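Home | Stories | Clubs | Archive | Submit

The Kitchen Round
By Magdolna Fülöp
31/07/2022

Zoltán Rácz had wanted the gymnasium. He'd wanted it since February, when the Lelletti Cup sent out its rules and the whole robotics club read them standing up, all of us pushing to see one phone.

"Household sorting," he read. "In a real household." Then he read it again, louder, as if the gymnasium might be hiding in there somewhere.

So we got a kitchen. And oh, I loved that kitchen! I loved the double-happiness decoration on the white cabinet, and the roses on the tablecloth, and the sun coming in and landing wherever it pleased. Our team was called Kudo. The other team was Skomard, and they were better than us at nearly everything, which made it all much more exciting.

The job was to clear a table by gripper, by hand first, so that the arm back at school could learn from how we did it. Every grab counted as a lesson. Coach Gál said a sloppy grab was a lesson too, only you'd have to live with the student it produced. 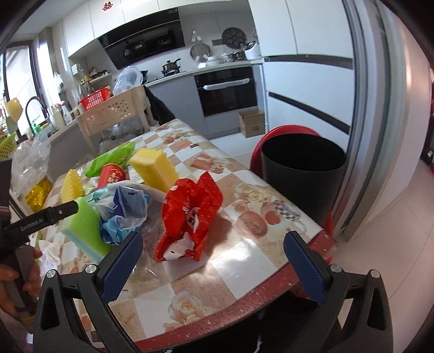
Sponges, wrappers and an open gripper, kitchen round.

"Where do we start?" Zoltán whispered.

"The red wrapper," I said.

"It's crumpled."

"Everything's crumpled, Zoltán! It's trash!"

He laughed so hard he had to put his gripper down, and Coach Gál wrote something on her clipboard. We had 30 minutes. I'd like to say I spent them calmly, but I was hopping from foot to foot, and when the first wrapper came up off the cloth I made a noise that I'm told carried to the street.

The thing about a gripper (I could talk about this all day) is that you stop having fingers. You have two pads and an opinion. You come in too steep and you push the thing along the table. You come in too flat and you collect a fold of tablecloth with a rose on it. Somewhere in between there's an angle where the pads just close, and it feels like shaking hands with somebody you like.

Zoltán found it before I did. He didn't brag. He just went quiet and started breathing through his nose.

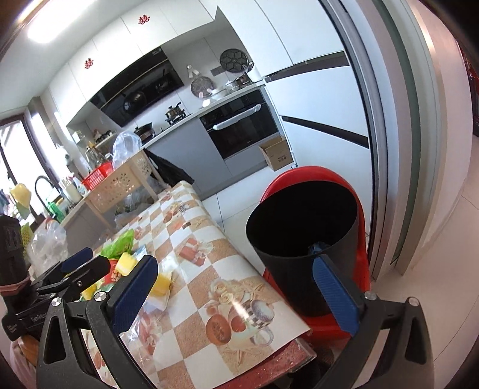

The Blue Bag

Film was the worst of it. A can knows where it is. Film drifts and clings and goes flat the second you've made up your mind about it, and Skomard had lost 900 points on film alone, according to a boy in the hallway who may have been trying to scare us.

"Bag around it," said Zoltán. "Then take both."

I stared at him. It was such a good idea that I was a little bit angry. I lowered the gripper, closed it, and up came the dark blue plastic with the clear stuff bunched inside it, the whole lump together!
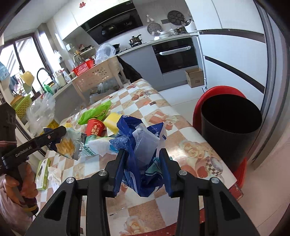 "Why not just let the arm practice by itself?" my little sister had asked me the night before.

"Because it doesn't know what a good grab looks like yet," I'd told her. "We show it lots of ours, and it starts from there."

She'd thought this over with her toothbrush in her mouth. "So it's going to move like you," she said. "It's going to be so jumpy."

I remembered that with the blue bag in my grip, and I stood still. I stood stiller than I ever have in my life. Then I swung it over the bin and let go.

"Oh, nice," said Coach Gál, who never said nice.

By then the minutes were going fast, and the fruit net was all I could think about. It was yellow and soft and it spread out whichever way it wanted. I tried the wide part and got nothing. I tried the wide part again, because I'm stubborn.

"Go for the tip," Zoltán said. "Where it's gathered."
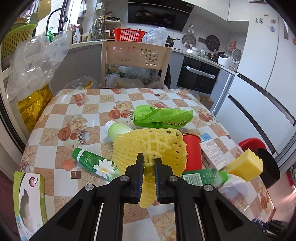 The fruit net, held by its tip.

I didn't breathe. He didn't either, I could tell, we'd been in that club together for 4 years and I knew all his noises. The net hung from the pads like a big silly flower.

"Lift," he said.

We lost to Skomard by 2 points. I yelled about it all the way to the bus, about the net and the blue bag and the angle, and Zoltán carried both our bags and yelled right along with me, and we were still yelling when the bus came, and we got on it, and he wanted to know if I was free tomorrow to practice with onions.

18 comments | 41 shares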